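Nous utilisons des cookies pour mesurer l'audience et mémoriser votre langue. Tout accepter | Tout refuser | Personnaliser

Vivska Séjour - application et borne d'accueil pour hôtels, résidences et clubs de vacances

Mis à jour en août - par Si-eun Nam, documentation produit

Vivska Séjour réunit dans un même abonnement une application destinée aux clients de l'établissement et une borne d'enregistrement installée dans le hall. Les deux éléments partagent la même base de réservations, le même catalogue de prestations et la même console d'administration, Sineo. L'application peut être commandée seule. La borne, en revanche, n'est pas commercialisée sans l'application.

Le produit s'adresse aux établissements de 7 à 400 chambres. Au-delà, la configuration multi-bâtiments est obligatoire et fait l'objet d'un devis séparé.

Fonctions de l'application client

Avant l'arrivée, le client saisit ses coordonnées, l'heure d'arrivée prévue, la composition de la chambre et les demandes particulières (lit d'appoint, étage, régime alimentaire). Les champs obligatoires se paramètrent par pays de résidence. La fiche de police, lorsqu'elle est exigée, est générée au format PDF et signée à l'écran. Elle est conservée pendant la durée fixée dans Sineo, puis supprimée sans intervention de la réception.

Pendant le séjour, l'application donne accès aux horaires des restaurants, à la réservation de table, au programme des animations, à la commande en chambre et à la messagerie avec la réception. Les disponibilités sont relues à chaque ouverture de page. Si la connexion est coupée, les contenus statiques (plan du site, horaires, numéros internes) restent consultables, mais aucune réservation n'est enregistrée : le bouton de validation est grisé jusqu'au rétablissement du réseau.

Au départ, le folio s'affiche ligne par ligne. Le client peut contester une ligne, auquel cas elle est isolée et transmise à la réception, le reste du folio demeurant payable. La facture est envoyée par courriel et reste téléchargeable dans l'application après le séjour.

La clé mobile est une option. Elle requiert des serrures Bluetooth compatibles et un module de passerelle Tak par étage. La liste des serrures acceptées est communiquée sur demande, avec la version de micrologiciel minimale pour chacune. Les serrures à piste magnétique ne sont pas prises en charge et aucun adaptateur n'est prévu.

Borne d'accueil

La borne est livrée en une seule référence, la Tak 264. Elle se pose au sol, avec fixation par quatre chevilles, ou sur comptoir avec le socle court. Les deux socles ne sont pas interchangeables après installation, les passages de câbles étant différents.

Écran : tactile capacitif, orientation portrait, dalle mate
Encodeur : cartes RFID, réserve de 400 cartes
Lecteur de documents : passeport, carte d'identité, titre de séjour
Imprimante : thermique, rouleau standard, coupe automatique
Paiement : emplacement pour terminal autonome, terminal non fourni
Réseau : Ethernet, Wi-Fi en secours
Alimentation : secteur, bloc interne, câble de trois mètres
Température d'emploi : intérieur uniquement

L'encodeur signale un niveau bas par une alerte dans Sineo et par courriel. Le seuil est réglable. Le rechargement s'effectue par la trappe arrière, borne sous tension - l'arrêt complet n'est nécessaire que pour le remplacement de la tête d'impression.

La langue d'affichage est choisie par le client sur le premier écran. Neuf langues sont fournies. Les textes propres à l'établissement (message de bienvenue, règlement intérieur, consignes de stationnement) doivent être traduits par l'exploitant ; à défaut, la borne affiche la version saisie dans la langue principale, sans traduction automatique.

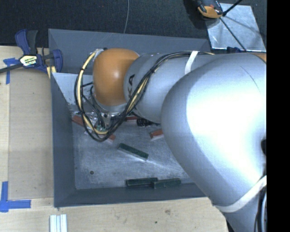
Le directeur technique de la résidence Sovuvgate nous a fait remarquer que la bascule sur le Wi-Fi de secours prenait trop de temps aux heures d'arrivée, et que des clients recommençaient leur saisie depuis le début. Il demandait si la session pouvait être conservée pendant la coupure. Elle l'est depuis la dernière version du logiciel de borne : les données saisies restent en mémoire chiffrée pendant la bascule et l'écran reprend à l'étape interrompue. Passé le délai d'inactivité, elles sont effacées comme lors d'une session normale.

Console Sineo

Sineo est accessible depuis un navigateur à jour. Aucun logiciel n'est à installer sur les postes de la réception. Trois profils existent par défaut :

- Réception : arrivées, départs, messagerie, réencodage des cartes
- Exploitation : catalogue, tarifs, horaires, contenus de l'application
- Administration : comptes, durées de conservation, interfaces, journaux

Il est possible de créer d'autres profils à partir de ceux-ci, en retirant des droits. L'ajout d'un droit absent du profil d'origine n'est pas possible ; il faut repartir du profil Administration et le restreindre.

Les contenus sont publiés immédiatement ou à date programmée. Un horaire de restaurant modifié à 14 h apparaît dans l'application à l'ouverture de page suivante. Sur la borne, les contenus sont rafraîchis lorsque l'écran d'accueil est inactif, afin de ne pas interrompre un enregistrement en cours.

Le journal des modifications indique le compte, l'heure, l'ancienne et la nouvelle valeur. Il s'exporte au format CSV. Les consultations simples ne sont pas journalisées, à l'exception de celles qui portent sur une pièce d'identité.

Interfaces avec le logiciel hôtelier

L'échange avec le PMS s'effectue par interface bidirectionnelle. Sont synchronisés : réservations, statut des chambres, folios, coordonnées client. Ne sont pas synchronisés : allotements, contrats de voyagistes, historique antérieur à la mise en service. Les réservations de groupe sont reprises sous forme de dossiers individuels rattachés à un dossier maître, ce qui suppose que la liste des occupants soit saisie dans le PMS avant l'arrivée. Une chambre de groupe sans nom d'occupant n'est pas proposée à la borne.

Pour les établissements en formule tout compris, le type de bracelet ou de carte est repris du code tarif. La table de correspondance est remplie pendant le paramétrage et doit être revue à chaque création de code. Un code sans correspondance bloque l'encodage et renvoie le client vers le comptoir.

Installation et mise en service

L'établissement fournit une prise secteur et une prise réseau à l'emplacement retenu, ainsi qu'un dégagement suffisant à l'arrière pour ouvrir la trappe. L'emplacement ne doit pas recevoir de soleil direct sur l'écran ni sur le lecteur de documents : la lecture des pages plastifiées devient irrégulière en forte lumière.

Le paramétrage se déroule à distance, sur la base d'un classeur remis à la commande. Ce classeur comprend les types de chambre, les codes tarif, les points de vente, les taxes de séjour et les textes légaux. Un classeur incomplet décale la mise en service. La borne est ensuite testée sur des réservations fictives, puis ouverte aux clients en présence d'un technicien pendant une demi-journée d'arrivées.

La formation est assurée en visioconférence, par groupes de sept personnes au plus. Elle porte sur Sineo, le rechargement des consommables et la procédure en cas de carte coincée. Un support écrit est remis en français et en anglais.

Maintenance

Le contrat de base couvre les mises à jour, l'assistance téléphonique et l'échange de l'encodeur ou de l'imprimante. L'écran est couvert hors casse. Les pièces sont expédiées avec un bon de retour ; la pièce défectueuse doit être renvoyée dans l'emballage reçu. Les rouleaux et les cartes sont à la charge de l'exploitant. Des cartes d'une autre provenance peuvent être employées si leur épaisseur est conforme à la fiche technique, faute de quoi les bourrages ne sont pas pris en garantie.

Pour les établissements saisonniers, l'abonnement peut être suspendu pendant la fermeture. La borne doit alors être vidée de ses cartes, arrêtée depuis Sineo et débranchée. À la réouverture, prévoir une mise à jour complète avant la première arrivée - la borne reste indisponible pendant l'opération.

Tarifs et références

VS-APP : application client et console Sineo, 264 euros HT par mois
VS-DUO : application, console et une borne Tak 264, 585 euros HT par mois
VS-CLE : option clé mobile, sur devis
VS-SOC : socle court pour comptoir, sans supplément à la commande initiale

Les prix s'entendent hors pose et hors terminal de paiement. La durée minimale d'engagement figure au bon de commande. Toute borne supplémentaire sur le même site est rattachée au contrat existant et suit son échéance.

Les demandes de devis doivent préciser le nombre de chambres, le logiciel hôtelier et sa version, le modèle de serrures et la période d'ouverture.

Recevez les notes de version Vivska par courriel. Votre adresse n'est utilisée que pour cet envoi. S'inscrire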